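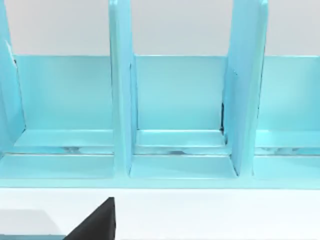

Aqua divider rack on a white top

Upright dividers for baking trays, worth it?
Asked 16 Jul 2025

My trays live in one pile and the one I want is always at the bottom. The cupboard is 90 cm wide. Do dividers help, or do I just end up with a more expensive pile?

3 replies

They help. Leave 7 cm between uprights for muffin tins, less for flat trays. I've had mine since the Lorkholm flat and the pile has moved to the saucepan lids.

Get rid of some trays.

Seconding dividers. Measure the door opening first, hinges included. Guess how I spent July.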